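Progress report: backyard hen shelter program
Prepared by Ainhoa Valcárcel for the Moya small grants office
Period ending November

The first stage of the grant is finished and the second is under way. We have delivered 21 shelters to households on the waiting list, all of them the standard model with a raised floor and a side nest box. Two were returned with warped doors. Merko replaced both under warranty and covered the shipping.

Feed bins from Zoltent came three weeks behind schedule, so the starter kits went out without them. Families will get the bins with the winter bedding.
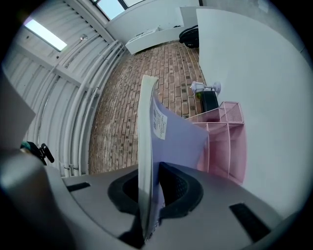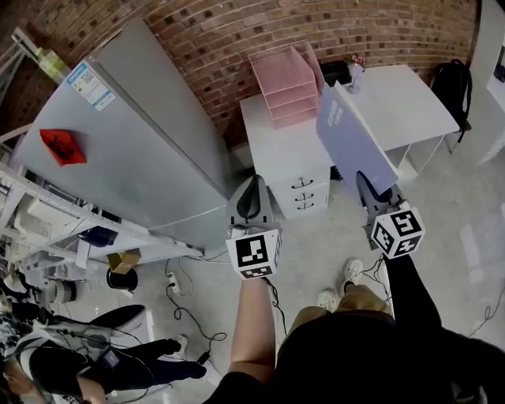 Reddish-brown brick in both photos.

Macarena Cordero ran the evening class on mite control and cold weather care. Attendance was better than in spring, and more than 100 people have now taken the class. Several asked for a session on introducing new pullets to an older flock. We would like to offer one before the end of the grant.

Spending on hardware cloth was 663 dollars, slightly under budget. We ask to move the balance to the bedding line, where prices have gone up.

Still open: the quote from Skinex for automatic doors, and a decision on whether renters need a signed letter from the landlord before delivery. The next report will cover the remaining shelters and egg counts from the first households.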